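Why does a computer get hot?
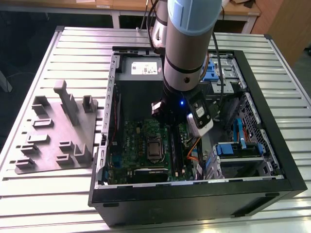
Vosley Museum of Everyday Things, Young Visitors' Department

Put your hand near the back of a computer that has been busy for an hour. Warm, isn't it? The cat worked this out long ago. But a computer isn't a heater, or at least it wasn't sold as one, so where does the warmth come from?

It starts with electricity

Take the side off a desktop computer and you find a big green board called the motherboard, with cables running about and a box called the power supply. The power supply takes electricity from the wall and changes it into the gentler sort that the other parts can use. It gets a little warm doing this.

Electricity is made of very tiny things called electrons, moving along through metal. They don't have a clear road. They keep bumping into the atoms that the metal is made of, rather like you trying to get to the front of the dinner queue. Each bump makes an atom jiggle a bit more, and jiggling atoms are what we call heat. Rub your hands together hard and you'll feel the same thing, with fewer electrons and more noise.

The busiest square in the box

The hottest work goes on in the processor. It's a flat square part, small enough to sit on a biscuit (please don't), and it does the sums. Everything a computer does is sums. Your game is sums. The picture of your gran on her bike is sums, though she may not like to hear it.

Inside the processor are switches so small that you would need a very powerful microscope to see one. They flick on and off, and every flick uses a tiny sip of electricity. One sip is hardly anything. But there are billions of switches, flicking faster than you can blink, and all those sips end up as heat.

That's why a computer stays fairly cool while you stare at an empty page wondering what to write, and warms up when you give in and play a racing game.

How hot is too hot?

Water boils at 100 degrees Celsius. A hard-working processor can get most of the way there, and if it gets too hot it begins to slow itself down. If that doesn't help, it switches the whole computer off. This usually happens just before you save your homework, or so people tell their teachers.

Getting rid of the heat

On top of the processor in most desktop computers sits a lump of metal with lots of thin fins. It's called a heat sink. You can't wash up in it. Heat spreads from the processor into the metal and out along the fins, where there is plenty of room for air to touch it. A fan then blows the warm air away, and that's the whirring you hear.

Elephants use the same trick. Their big thin ears are full of blood vessels, so warm blood flows through, the air cools it, and back it goes. An elephant flaps its ears to help. It doesn't need plugging in.

What about dust?

Dust is a blanket. It settles between the fins and on the fan, and the warm air can't get out. When Gyula Kerekes, who mends things in our workshop, opened the old ticket office computer last November, he found a grey wad as thick as a slice of toast. It has been given the name Istov and lives in a jar by the stairs.

Never open a computer yourself. Some parts can give you a nasty shock even after the plug is out. What you can do is keep it off the carpet, leave space around the back, and move the cat.

Try it at home

You need 2 metal spoons, a mug of warm water from the tap and a watch.

Put both spoons in the water and leave them for a minute. Take them out. Wrap one in a woolly sock and lay the other on a plate. Wait two minutes, then feel them both. Which one has stayed warmer?

The sock is doing the job of the dust. Put it back in the drawer afterwards, as Kornél Hajdu at the front desk has had letters from parents.

Words to know

Atom: a tiny piece that everything is made of, including you and the sock.
Electron: a much tinier thing that moves when electricity flows.
Heat sink: metal that carries heat away from something hot.
Processor: the part of a computer that does the sums.

Next in this series: Why is the fridge warm at the back?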